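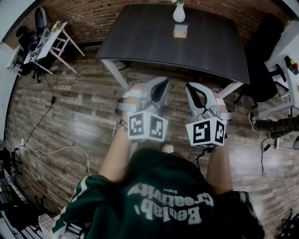 ## Nutdale finds its lost property, keeps most of it

The Nutdale public library has ended its annual lost-property amnesty with 71 items on the table and 19 claimed. Umbrellas did poorly. So did a set of dentures, now in its third year on offer.

"People come in, look at their own scarf and decide they can do better," said Fabrice Maillard, who runs the front desk.

Two patrons claimed the same gray mitten and were asked to work it out between themselves by closing time. Whatever is left goes to the Chowdhury Street thrift store in November, where its owners may buy it back.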